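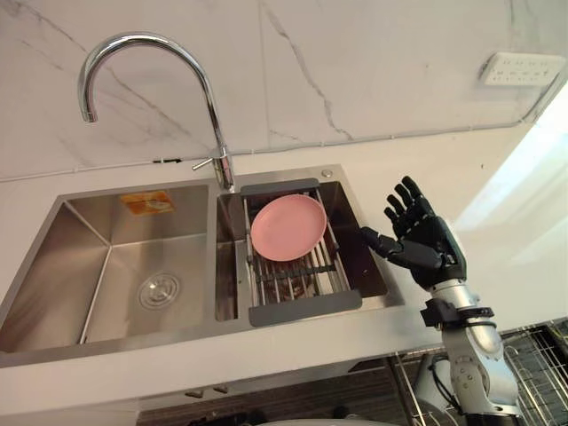
Wenn Marken Filme drehen
Ein Kommentar von Triin Grīnberga

Der Spirituosenhersteller Skomport hat für seine neue Kampagne keinen Werbespot in Auftrag gegeben. Produziert wurde ein Kurzfilm von 39 Minuten, mit Festivalpremiere und eigenem Plakat. Regie führte Liis Ots, die Hauptrolle übernahm Reinaldo Tavares. Das Produkt erscheint darin fünf Mal, jeweils nur für wenige Sekunden.

Gegen diese Form der Markenkommunikation ist grundsätzlich nichts einzuwenden. Unternehmen haben Kunst stets gefördert, und manches Werk wäre ohne solche Mittel nicht entstanden. Bedenklich erscheint jedoch die Praxis, den Auftraggeber erst im Abspann zu nennen. Wer eine Kinokarte erwirbt, hat Anspruch auf die Auskunft, wer den Film bezahlt hat, und zwar vor Beginn der Vorführung.

Die Agentur Gromus verweist auf eine Befragung von 466 Zuschauern, von denen 94 die Marke nach der Vorführung nicht benennen konnten. Sie wertet dies als Beleg künstlerischer Zurückhaltung. Die übrigen Befragten haben die Werbebotschaft demnach sehr wohl aufgenommen.

Den Festivals ist daher eine einheitliche Kennzeichnung im Programmheft zu empfehlen. Das Filmforum Pinham wird eine solche Regelung im Juni einführen. Andere Veranstalter sollten diesem Schritt folgen, bevor der Gesetzgeber sich der Frage annimmt.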